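The Great Sock Reset

I did it! After years of rooting around in a drawer that would barely close, I finally took on the socks, and I'm so pleased with how it went that I'm giving it a whole post. If you came for the garden update, it's coming, I promise, but April has been mostly rain out here in Suncombe and there's only so much I can say about mud.

Some background. Our dresser came from the big secondhand barn over in Trerbridge, and I love it, but the top drawer is shallow and it sticks. Everything in our house that goes on a foot was living in that one drawer. Hiking socks, fuzzy socks, the tights I wore to a wedding, a pair of slipper things from a long flight. Every morning I'd pull it open as far as it would go (which was never all the way) and feel around in the dark like I was picking a raffle ticket.

So one evening after supper I pulled the entire drawer out, carried it downstairs and dumped it on the table. And then I counted, because I'm that kind of person and I wanted a number to brag about or be ashamed of. 203 socks. Two hundred and three! An odd number, too, so I knew before I started that at least one of them was going to end up alone.

The colorful ones were a breeze. Stripes go with stripes, the ones with lemons on them go with the other one with lemons on it, and you feel like a genius. I put on a record and flew through them. It was the black ones that slowed me down. They all look the same until you hold two next to each other, and then one's a bit longer in the leg, or it's gone kind of charcoal, or the ribbing is different. I ended up moving to the end of the table with the best light and laying them out flat one at a time, heel to the side, so I could see the real shape before I decided what went with what.
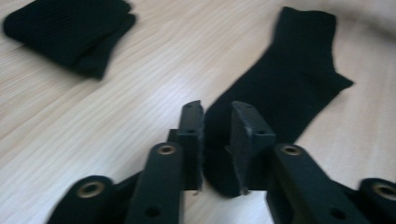

Black socks on the table, one folded up and one still laid out flat.

Laying them flat made such a difference, by the way. I used to match them by grabbing two and giving them a tug, and I'd end up with a tall one and a not-so-tall one and wonder all day why my left leg was cold. Flat on the table you can compare the cuffs and the heels in a second.

Now, folding. I grew up in a house where you rolled socks into a ball and turned one cuff over the whole thing -- very satisfying to throw, terrible for the elastic. I've switched to little flat bundles. Lay one sock on top of the other, fold the toes up, fold again, tuck if you feel like it. They come out as neat little rectangles and you can stand them on edge in a row like files. I got so into it that I went and refolded the dish towels too.

For dividers I used the lids from two old Whitlock shoe boxes, trimmed down so the drawer clears them. Free, sturdy, and they happen to be a very nice green. I did look at the Relline drawer inserts everybody has, and they're lovely, but our drawer is such an odd width that I'd have been cutting those down as well.

The final score: 155 kept, and the rest went into the rag bag or the bin by the back door for shoe polishing and window washing. The lonely ones are in a paper bag on the closet shelf until the end of the month, in case their partners show up behind the dryer. One already did!

And the drawer closes -- with one finger! I've opened and shut it a silly number of times today. Next up is the scarf basket, and if anyone has a good way of folding the really long chunky ones, please tell me in the comments, I'm all ears.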